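Minutes of the Demonstration Working Meeting, November
Teaching by hand and by remote control

14 shares 3 comments

Project: Festby kitchen tasks
Place: Stotlow building, second floor, the room with the long table, and by call
Start: 9:30 a.m.
Minutes written by: Elis Parri

Present in the room: the teleoperation group, the simulation group, two persons from Grorkwood. By call: the training group from the Alcantara office. The hardware group joined after the second item.

1. Minutes of the last meeting

The minutes were read and accepted with one correction. In the part on the hand guiding sessions it was written that the operator holds the arm at the wrist. It must be "above the wrist, on the last link". The operators asked for this change, because a new operator had followed the old text and the force reading at the wrist was then not usable.

From the open actions, the new foot pedal is installed and the spare one is in the drawer under the control station. The action on the longer cable is still open. The glossary of task names is finished, but it is not yet shared with Grorkwood. It was shared during the meeting and this action is now closed.

2. State of the collection

The simulation group reported the numbers. The set has now 2805 demonstrations in simulation that were driven by remote control. Of these, 1495 have passed the review and can be used for training. The rest is waiting for review or was refused. On the real arm we have 618 demonstrations by hand guiding, all reviewed.

Grorkwood asked why the review takes so long. The answer was that every demonstration is watched in full by one reviewer, from the outside camera and from the wrist camera, and that we have only few reviewers. Grorkwood asked if it is possible to watch only the end. The training group did not agree. They have seen demonstrations which end well but have a long search in the middle, and the policy learns this search also. It was agreed to continue with the full watching, but at double speed where the arm only travels.

The target for the real arm is 1000 demonstrations before the next delivery. The teleoperation group thinks it can be reached if the arm is not taken for other work. The hardware group was not yet in the room, so this question was moved to item 5.

3. Comparison of the two ways of showing

This was the longest item. Some of the discussion is given in more detail, as Grorkwood requested it.

Hand guiding. The operator puts the arm in the free mode and moves it with his own hands. Everyone agrees that the movement becomes natural and that a new operator can do it after a short lesson. The weak points are known. The body of the operator comes into the outside camera, so the outside view must be recorded again in a replay. In the replay the objects do not always move in the same way as before, above all the soft ones such as the cloth and the sponge. The second weak point is the opening of the fingers. It is done by a button on the handle, and operators press it late when both hands are already busy with the arm.

Remote control. The operator sits at the station, holds the controller and looks at the screens. No replay is needed, and what the operator sees is what is recorded. But the learning time is longer. The operators said that depth is the most difficult. They come too high over the object, stop, go down, stop again, and these stops remain in the data.

The training group showed a short comparison of two policies for the drawer task, one from each way. The policy from hand guiding was smoother. The policy from remote control was slower but did not bump into the handle so often. The group asked that this is not repeated outside the project, as the two sets were not of the same size. The meeting accepted this.

Grorkwood proposed to use hand guiding only for the first lesson of each new task, so that the operator learns the way, and then to record everything by remote control. There was some support. The teleoperation group wants to try it on one task first. The task chosen is putting the lid on the pot.

4. Start of the demonstration and the wrist camera

The simulation group brought this item with a view from the wrist camera.

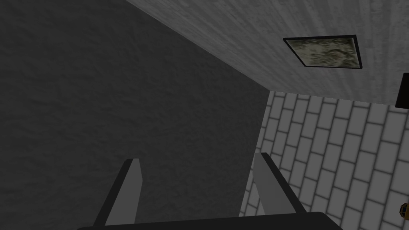
The rule for the start position was written for the real arm, and it is time to write one for the simulation. At present the operator may begin recording in any position of the hand, so long as the arm is not in contact. The training group finds this too free. When the wrist camera is turned up as it is in this view, with the ceiling and its panel on one side and the dark wall on the other, the picture has no work surface and no object, and the open fingers have nothing between them. A policy that receives such a view has only the outside camera and the joint values to decide where to go. The simulation group answered that some variety at the start is useful, because the arm in use will also find itself in bad positions and must know how to come back from them.

Both sides were heard for some time. The following was agreed for a trial:

- In the standard start, the work surface must be visible in the wrist camera before the operator presses the pedal.
- A second kind of start, named "recovery start", is allowed. Here the hand may point away from the work surface. The operator must mark it in the form before recording.
- In a recovery start, the operator first turns the hand back slowly, then pauses very shortly, then does the task. The pause makes it possible to cut the recording in two parts later.
- The fingers are open at the start in both kinds.

The operators asked what to do when they lose the orientation during a demonstration. This happens mostly when the wrist is turned far and the wrist view becomes confusing, because left on the controller is then not left on the screen. Until now some operators continue and some stop. It was decided that the operator may continue if he can correct it with one clear movement. If he needs to try several directions, he must stop and throw the demonstration away with the long press of the pedal.

A change in the controller mapping was also discussed. In the present mapping the directions follow the base of the robot. In the other mapping they follow the hand. The more experienced operators prefer the hand mapping, the newer ones prefer the base mapping. The training group has no preference, as the recorded values are converted in any case. Decision: each operator chooses one and keeps it for the whole session. The choice is written in the form.

One operator asked if the textures of the walls in the simulated rooms could be made more different from each other, as this would help to know where the hand is looking. The simulation group will look at it but does not promise it. The walls are changed between rooms by a script, and the script does not check for contrast.

5. Use of the real arm

The hardware group joined here and said sorry for the delay.

They need the arm in the mornings for the test of the new fingertips. The teleoperation group needs it for the hand guiding. After discussion the arm is given to the hardware group until 11:00 a.m. and to the teleoperation group after this. If the fingertips are changed, the old ones must be put back before the arm is handed over. Demonstrations with different fingertips may not be mixed in the same folder. This happened once and the folder had to be sorted by watching.

The hardware group reminded everyone that in the free mode the arm can sink a little when the payload setting is wrong. Please check the setting after every change of tool. A paper with the right values will be fixed on the side of the station.

With these hours the target of 1000 is still possible, but the reserve is small. The teleoperation group will report again at the next meeting.

6. Form for the operators

The form has grown too long. The operators said they fill it from memory at the end of the session, and this is not the purpose. The following fields stay: task name, operator code, way of showing, kind of start, mapping, success yes or no, remark. The fields for light, table height and time are removed, as the recorder saves them already.

There was a question about what is success when the object is placed correctly but falls over after the fingers leave it. It is "no". If the operator picks it up again and places it well in the same recording, it is "yes" with a remark.

7. Other points

Grorkwood would like to send two persons to learn the remote control. They are welcome. They should plan for a full week, and the first two days will not give usable data.

The Alcantara office has trouble to open the larger recordings by the network. The simulation group will prepare a smaller version with only the wrist view and the joint values.

The chair at the control station is too low for long sessions. Elis Parri will ask for another one.

8. Actions

- Write the text for standard start and recovery start, with one example of each: simulation group.
- Trial of both kinds of start, small set, one task: teleoperation group.
- Trial of hand guiding as first lesson, lid on the pot: teleoperation group with Grorkwood.
- Paper with payload values on the station: hardware group.
- Short form, new version: Elis Parri.
- Answer on the wall textures: simulation group.
- Smaller recordings for Alcantara: simulation group.
- Longer cable: hardware group, still open from the last time.

The meeting was closed at 11:50 a.m. Corrections to these minutes can be sent to Elis Parri before the next meeting.

3 comments 14 shares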